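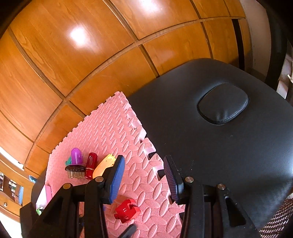 Fig. 1. Red puzzle-shaped toy piece on a pink foam mat.

Ullilby College, Parks and Recreation Design
Week 4 handout: Surfaces people fall on

Readings for this week are Weerasinghe chapter 3 and the Lunlow playground audit. The audit is long. Read the tables and the appendix on bark, skip the foreword by the mayor.

Why surfacing comes first

Clients want to talk about the equipment. They will arrive with a catalogue, folded open at the pirate ship, and a colour already chosen. The ground is whatever money remains. In the Lunlow audit the ground accounted for most of the recorded injuries and almost none of the meeting minutes, and you may draw your own conclusions about meetings.

For our purposes a surface has to do two jobs. It has to slow a falling child over a useful distance, and it has to go on doing so after three winters of neglect. Plenty of products manage the first in the showroom.

Loose fill

Bark, wood chip, sand, pea gravel. Cheap to buy, forgiving to land on, and always on its way somewhere else. Kids kick it out from under the swings, which is the one place you wanted it. Depth at the edge of the pit tells you nothing about depth at the landing zone, so measure both. Sand also attracts every cat in the neighbourhood.

The Beltmont case: 20 sites, topped up each November, with the fresh bark tipped in a heap beside the gate. It was meant to be raked out by "users". Users did not rake. Jurgita Vanags will take you through the invoices in the tutorial, and she asks that you hold your laughter until the end.

Unitary surfaces

Poured rubber, rubber tile, bonded mulch. Level, good for wheelchairs and prams, and dear. Failures begin at the seams and at the base of posts. A tile that has lifted at one corner is a trip hazard with a warranty. Check what is underneath as well; a handsome top layer over badly drained fill will move, and it'll take the budget with it.

Indoor matting

Play centres and childcare rooms use foam for crawling, sitting and minor tumbles. It's comfortable and easily wiped. Do not let anyone put a climbing frame on it because it "feels soft". Softness underfoot and performance under a fall are separate questions, and the thumb test answers neither.

Grass

Grass is lovely. By the second summer, the grass under a slide exit is dirt, and it should be assessed as dirt.

Terms to know before the quiz

Fall height: measured from the highest point a child is meant to stand or sit. Children have their own views on this point.
Fall zone: the area around the equipment to be kept clear and surfaced. Benches and bins are the usual offenders.
Displacement: loose fill going for a walk.

Assignment 1

Choose a local playground and write up its surfacing in no more than 1,129 words. The limit was 4,000 until Rimantas Navickas had to mark them. Include a sketch plan with measurements in metres. Hand in at room 239, under the door if it's locked.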